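Changes to the Diroddale Household Recycling and Reuse Service

Residents of Diroddale are advised that the collection of household recycling will change from January. The new arrangements were agreed following a consultation in which 1,934 households took part. Of these, 1,683 supported a single fortnightly collection of mixed recycling, with glass and small electrical goods collected separately.

The present system of coloured bags has been in place for many years and has served the district well. It is, however, costly to run, and bags are often torn or blown about before the crew arrives. Each household will instead receive one lidded bin and one open box. Delivery will start in Borkine and move on to Hebden and the outlying farms.
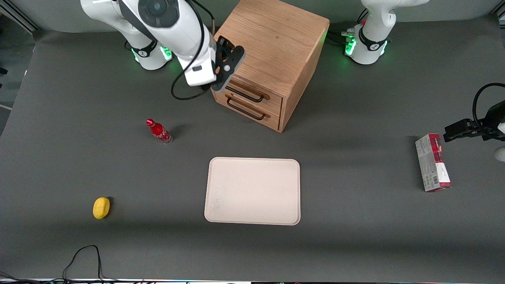 Will residents have to pay for the new bin?

The first bin and box are supplied free of charge to every household. A replacement for a lost bin will be charged at the usual rate, but one damaged by the crew will be exchanged at no cost.

Plastic bottles should be emptied, rinsed and put in the bin with their caps on. Cardboard should be flattened. Large boxes which do not fit may be left beside the bin on collection day, provided that they are dry and tied. Food waste is not part of the new service and should continue to be placed in the green caddy or composted at home.

Furniture and other bulky items

The council will no longer collect furniture as part of the ordinary round. Items in good order may be taken to the reuse store on Plata Road, where they are checked, cleaned and offered for sale at a modest price. Cupboards, chests and small cabinets are in steady demand - particularly those with sound doors and handles - and residents are asked to consider the store before booking a bulky waste collection. Upholstered items can be accepted only if the fire safety label is still attached.
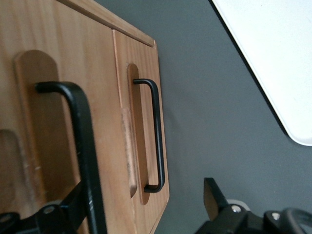
Assisted collections

Residents who are unable to move a bin to the kerb may apply for an assisted collection. Households already on the list need not apply again. New applications may be made by telephone, in writing or at the council offices in Hebden, and a reply will be sent within 5 working days.

Bins should be placed at the kerb by seven o'clock on the morning of collection. Crews will not return for bins put out late, although extra recycling may be taken to the Plata Road site during opening hours.
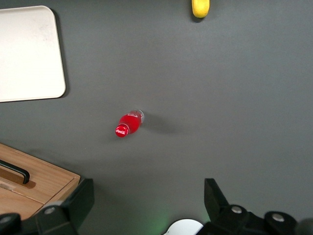 The site can also receive batteries, light bulbs and cooking oil, none of which should be placed in the new bin. Traders must hold a permit. Up to 100 permits will be issued in the first year, and applications will be dealt with in the order in which they are received.

A collection calendar will be posted to each address before the new service begins. Large print copies are available on request from the council offices and from Borkine library.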